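4.2 Grippers compared

We ran the same set of cloth tasks with two grippers, the Tolix parallel gripper and the Prudgate jointed-finger gripper, on the same pair of arms and under the same controller. The Tolix has been sold to us, and to others, as the simpler choice for soft goods. The Prudgate costs more and is usually defended on the grounds that its fingers conform to whatever they close on. We had doubts about both statements before we began, and the data have left us with most of them.

Each gripper was given 30 attempts at each task. An attempt counted as a success if the item was lifted clear of the table, held while the arm moved to the drop point, and released there without a second try at the grasp. We did not award partial credit. Earlier papers on garment handling often do, and we think this is one reason their numbers are hard to set beside one another. A cap that leaves the table and falls off halfway is scored somewhere between a half and nine tenths depending on whose scheme is used.

On the first task, picking a flat folded towel by its corner, the Prudgate succeeded in 27 of its 30 attempts. Read alone, that figure looks like a strong argument for the jointed fingers. We would ask the reader not to take it that way yet. The towel was placed by hand in a taped outline, with the same corner toward the arm, and the approach angle had been tuned on that towel for most of a week. The Tolix was tuned for one afternoon, with whatever time was left. A fair reading is that a gripper which has been adjusted to a task does well at the task. We report the figure for completeness and have not used it in the ranking.

The second task is closer to what people want these machines for. Knitted and sewn items were put down on the table as they fell, without an outline, and the controller had to choose its own grasp point from the camera view. Here the difference between the grippers shrank to the point where we are not prepared to say it exists. Failures with both were of the same three or four types, and the most common had little to do with the fingers. The controller picked a point on a fold that looked like an edge and was in fact the middle of a thick bulge. The fingers then closed on more material than they could hold, or slid off the top of it.

This matters for how the comparison should be read. If the grasp point is wrong, a better finger has very little to work with. Much of the published work on finger shape assumes the point is given, or lets an operator choose it, and then credits the hardware with the result. We did the same thing in our own pilot study and have since withdrawn the table that came out of it.

4.3 Camera placement

The view used for grasp selection came from a fixed camera at the workspace. We tried a low position near the height of the table and a high one looking down on it. The high position is the standard one and is recommended in the Nutsugah controller notes. It gives a clean outline of the item and loses nearly all the information about height. A rolled edge and a flat hem look alike from above.

The low position has the opposite problem. It shows bulges and openings well, but one part of an item hides another, and the room behind the table comes into the view with all its lamps and furniture. In our space the ceiling lights are bright enough that dark gripper parts turn almost black against them. The Arum segmentation step, which is supposed to mark the gripper so that the controller can ignore it, was unreliable under those conditions. It sometimes joined the finger to whatever dark cloth was nearest. Lowering the exposure gain helped with the finger and made dark cloth worse.

We had hoped to settle the matter by fusing both views. The fused version was slower, and on the knitted items we could not show that it chose better points than the low camera alone. It may do so with better calibration. We note that this sentence, or one very like it, appears in most papers that try fusion, and we have no new evidence to add to it.

4.4 Knitted items

Ribbed knits were the hardest group. The ribs give strong parallel lines that an edge detector likes, and few of those lines are real edges. Thickness also varies a great deal within a single item, depending on how it has bunched. Figure 2 shows the kind of layout that caused trouble from the low camera position. The opening at the left of the green knit is a reasonable grasp target for either gripper, and a person would probably go there first. The rounded knot near the front is a poor one, and it is also the part that sits closest to the viewer and low on the tabletop.
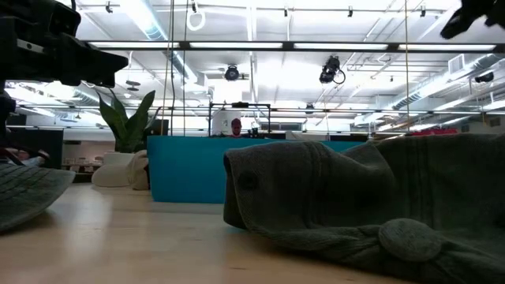

Figure 2. Low camera position, with a bunched green knitted item on the table and gripper parts at the upper left and upper right. The left gripper is strongly backlit.

Adom Agyeman, commenting on a draft of this section, objected that we were blaming the controller for a choice the gripper ought to make harmless. In his view a finger that needs a perfect grasp point is a bad finger, and a comparison that removes the effect of bad points has removed the thing worth measuring. He would have scored both grippers only on the attempts where the point was poor, and ranked them on that.

We take the objection seriously, and we went back to the logs with it in mind. The difficulty is that "poor" has to be decided by somebody. When two of us labeled the grasp points separately, without seeing the outcomes, we agreed on the clear cases and disagreed on a large share of the rest. Any ranking built on those labels would lean heavily on who did the labeling. It is possible that the Prudgate tolerates bad points better than the Tolix. Our impression while running the attempts was that it did, slightly, on thick material. We did not design the study to test this, and an impression formed while watching an expensive gripper is not worth much.

Two further limits should be stated. All attempts were made with one example of each gripper, so wear and assembly differences are mixed in with design differences. The finger pads on the Tolix were replaced partway through, in September 2018, after one of them began to peel, and attempts before and after the change have been pooled. The item set was also small and was picked by us from what could be bought locally, mostly hats, scarves, and sweaters. Thin synthetic fabrics are absent, and we would expect them to fail in other ways.

What we can support from this section is narrow. With hand-placed items and a tuned approach, the jointed gripper does well. With items left as they fall, we found no difference that we would defend, and the choice of camera position changed the pattern of failures more than the change of gripper did. A buyer deciding between the two on the strength of a folded-towel demonstration should ask to see the towel dropped.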